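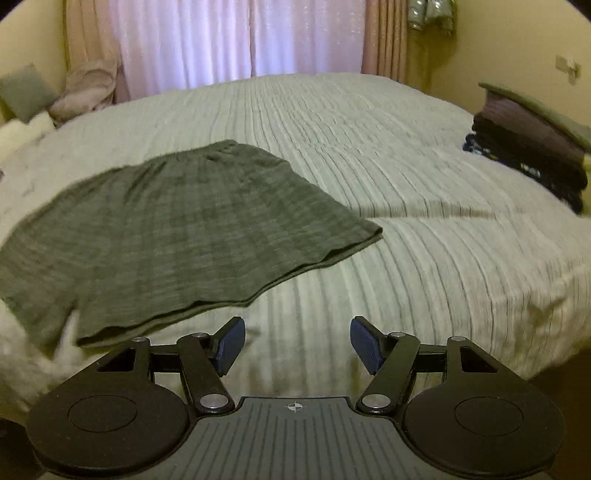
Who should decide when a hand-held gripper may be used in a furnished room?
The person named on the day's work sheet decides, and that person must be present for as long as the tool is in use.

This was the first point put to visitors at the Morkenach site, where Gallari opened its household handling programme to outside guests on 1/19/24. The visit was hosted by Radwa Helmy, and our party was led by Colm Sheehan.

The programme records how people handle clothing and bedding with hand-held grippers, so that robots may later be taught the same tasks. Folding on a bed is among the tasks covered. Our interest lay in the house rules, which run to 2 pages and are kept beside the work sheets.

Abhishek Dhillon took us through them. Finger pads are inspected before each session and replaced after 500 grasps, or sooner if the surface has begun to lift. Every tool is given a full check at 2,000 grasps. Garments with pins, loose buttons or open zips are set aside. Fingers are to be kept clear of the linkages whenever the tool is being closed, and a tool that sticks is withdrawn at once and may not be freed by hand.

A separate section deals with privacy. Letters, family photographs and medicines are removed from a room before work begins. The householder signs for each room separately and may withdraw consent at any time. Shakuntala Bhatia explained that the first 100 recordings from any new operator are reviewed in full, and that a recording showing a private item is deleted the same day.

Members of our party asked how faults were reported. The present form goes to the site office only, and operators are not always told the outcome. Ms Helmy accepted the point and said that a revised form, drafted with Eshun, would be tried in September.

We would have liked more time on cleaning. The rules require pads to be wiped between households but do not name a method. Sneha Vishwakarma has agreed to send the cleaning notes used at the Vastetti site, and these will be circulated to members on receipt.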